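Visits > Open days > Mirside

Quick notes from Mirside before I forget the lot. Open day at the old seed warehouse, July, hot, parking in a field that was mostly ruts. Get there before 10 a.m. if you can, the good tour goes first and it's capped at 14 people.

Tegan Ormsby took our group round. Fast talker, knows her beans. Literally — she runs the bean side. They keep 600 kinds of seed now, most of them vegetables, and mail them out to growers who ask. Started in the cold room. Coats on pegs by the door, nobody took one, everybody regretted it. Drawers and drawers of little paper envelopes, all hand lettered. She opened one of a purple climbing bean called Lockyer that had come down to 6 families before somebody's aunt sent in a jarful.

Then the germination benches. Damp paper, rolled up, seeds inside, count what sprouts. Anything poor gets regrown that summer. I asked how long beans keep and got a very long answer, which I didnt write down. Years, if they're dry.

Trial garden out back was the best bit for me. Junaid Usmani has the squash beds and let us wander. Kakemo is the one to look out for, small, gray-green, sweet even raw. Jolo looked sorry for itself, mildew all up the stems, and he said so himself. He's pulling it next year unless it perks up. Bees everywhere. Somebody's kid fell in the compost.

Orders go out in spring, 250 boxes in the busiest week, and they close up every one by hand. Packing tape is a bigger line in the budget than stamps, Tegan says.
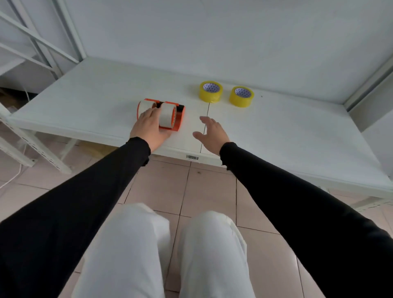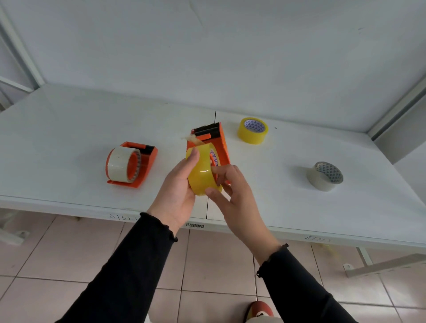
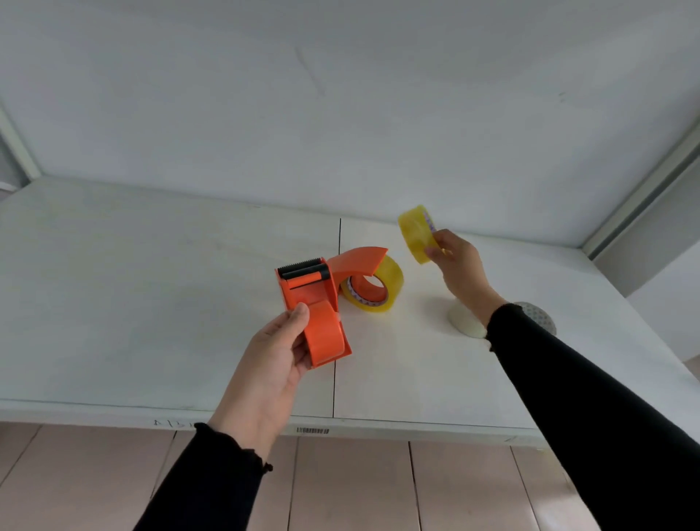 Lunch was soup and bread in the barn, pay what you like. Soup gone by one, so don't hang about in the squash like I did. Plant stall after — cash only, bring small bills. I got two tomatos and a leggy pepper for my sister. Next open day is in the fall, when they thresh the beans, and Tegan says wear old shoes and bring a hat.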